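Gripper Bench FAQ

Last updated 07/06/2019

I get a lot of the same emails about the gripper comparisons on this site, so I finally sat down and typed out the answers in one place. If yours isn't in the list, write to me anyway. I'm slow but I do read them all!

What are you comparing, exactly?

Two sets of fingers and two controllers. The fingers are the Asholm (stiff, narrow tips) and the Tornusholm (wider, with a bit of give). The controllers are the Ahuja box, which I've had forever, and the Joltdale, which I started using in April. I swap one thing at a time. I learned that the hard way after a month of runs where I'd changed the fingers and the controller together and couldn't tell which one had fixed my drops.

Why socks? Why not blocks or cups like everybody else?

Blocks are easy on a gripper. You close on a block and it stays the shape it was. A sock folds, slides, bunches up between the fingers and hides its own edge, so any weakness in the tips comes out fast. Plus I can buy a pack of them anywhere, and if one gets chewed up I'm out a dollar.

So what does a run look like?

The job is hanging socks in the clips of a sock hanger, the kind with clothespins dangling off it. The hanger goes on a clothing rack and the two arms reach in from the rail at the front. One sock hung and holding by itself counts as one attempt passed. If it slips out of the clip before I've called the next one, it's a fail, and yes, I'm strict about that.
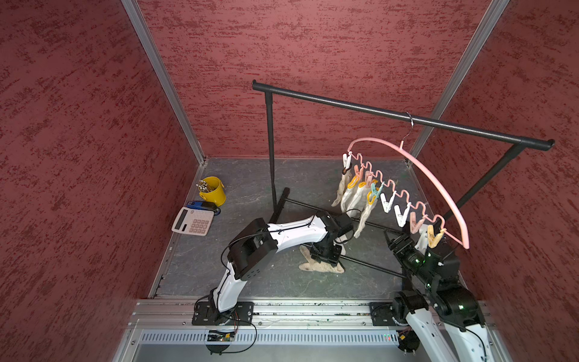
Three socks up, one on the floor, both arms under the hanger.

Which fingers won?

Depends on the part of the job (sorry, I know people hate that answer). For picking a flat sock up off the floor, the Asholm tips are way better. They get under the edge and pinch it. The Tornusholm pair tends to push the fabric along the floor a little before it grabs. But for holding the sock up by the cuff while the other arm deals with the clip, I'd take the Tornusholm every time. Over 240 attempts with each, same controller, the Tornusholm dropped far fewer socks once they were in the air.

Can I run different fingers on each arm?

You can, and it's what I'd do if I were setting up just for this job. You'll need to calibrate each side on its own, so save two profiles and label them. Mine were called "new" and "new2" for a while. Don't do that.

Is the Joltdale worth the upgrade over the Ahuja?

For me, yes, mostly for the feel at low grip force. The Ahuja goes in steps you can hear, and down at the bottom of the range one step is the difference between holding a thin sock and crushing the clip closed on nothing. The Joltdale is smoother there. The setup menus are terrible, though, and it took me 4 evenings to get both arms talking to it. If you only handle hard stuff, keep the Ahuja and spend the money on fingers.

How hard is it to squeeze a clothespin with a gripper?

Harder than the sock part! The clip swings when you touch it, and then the whole hanger swings, and then your nice recorded position is wrong. Coming straight up from underneath works better for me than coming in from the side. Go slow for the last inch. Hangers vary a lot too, so try squeezing the clips by hand in the store and get the softest ones you can find.

How long do the finger pads last?

I changed the Asholm pads after 230 attempts, when they started getting shiny. The Tornusholm pads are still the first set and look okay. I wipe both down at the end of the day, lint builds up like crazy.

Do you use a camera for this?

Yes, a fixed one looking down into the cell. I tried a few spots for it before I was happy. Too low and the rack legs get in the way, too high and you can't tell whether a sock is really in the clip or only leaning on it.

What's your success rate overall?

With the Joltdale and the Tornusholm fingers on both arms, some 84 percent. The misses are nearly all on the first grab off the floor. I haven't done a full count with mixed fingers yet.

Can I get your settings?

Sure, email me and tell me which controller you have. The Ahuja and Joltdale files aren't interchangeable, and the force numbers don't line up between them either, so please don't copy one into the other by hand.

Will you test suction next?

Not on socks. Maybe on folded T-shirts, if I can borrow a pump that isn't so loud.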